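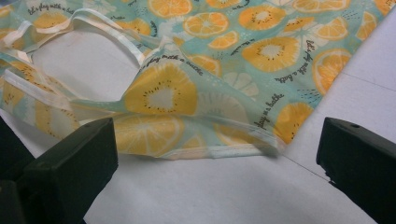 Printed cotton with a citrus motif, finished with a narrow white bias binding.

Main page Contents Textiles Sewing Recent changes Talk

Bias binding, also called bias tape, is a narrow strip of woven fabric cut diagonally to the grain and used to cover a raw edge. Because the threads of the strip run at an angle to its length, it stretches slightly and can be eased around curves such as necklines, armholes and the rounded corners of bibs and potholders. It is sold folded and pressed on cards or rolls, or made at home from offcuts.

Cut and grain

The true bias of a woven cloth lies midway between warp and weft. Strips cut on the true bias stretch evenly in both directions. Strips cut at a shallower angle are easier to fit onto a small piece of fabric but tend to ripple on tight curves. Strips cut along the straight grain are suitable only for straight edges, such as the sides of a tea towel or a quilt with square corners.

Single-fold binding has its two long edges pressed to meet near the centre. Double-fold binding is pressed a second time, slightly off centre, so that the wider half lies at the back of the work and is caught by the stitching from the front.

Making binding

Strips are marked with a ruler, cut, and joined end to end with diagonal seams, which spread the bulk of the join. For longer lengths a continuous method is used, in which a square of fabric is cut in half, sewn into a parallelogram, then seamed into a tube and cut in a spiral. The dressmaking teacher Hawi Wako recommends leaving finished strips to hang overnight before pressing, as freshly cut bias can lengthen under its own weight.
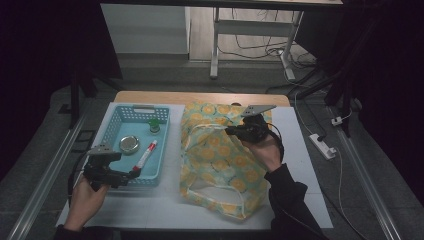 Marking is the stage at which most errors in width arise. Tailor's chalk is traditional, and a sliver of dry soap serves on dark cloth. Felt-tipped markers give a clear line but can bleed through light cotton, so the colour should be tested on a scrap first. Small tools are commonly kept together near the cutting surface in an open container, and a light blue plastic basket with perforated sides, holding a marker and a round metal tin, is as serviceable as a fitted sewing box. Pins are best kept in a lidded tin.

Application

The binding is opened out, aligned with the raw edge and stitched along the first crease, then folded over and sewn down by hand or machine. On aprons and bibs it is often extended past the edge of the garment to form ties, the loose portion being folded and stitched closed. The Matusport pattern sheets allow 30 centimetres for each neck tie on a child's bib and 20 for each waist tie.

See also

Piping; Facing (sewing); Rickrack; Seam allowance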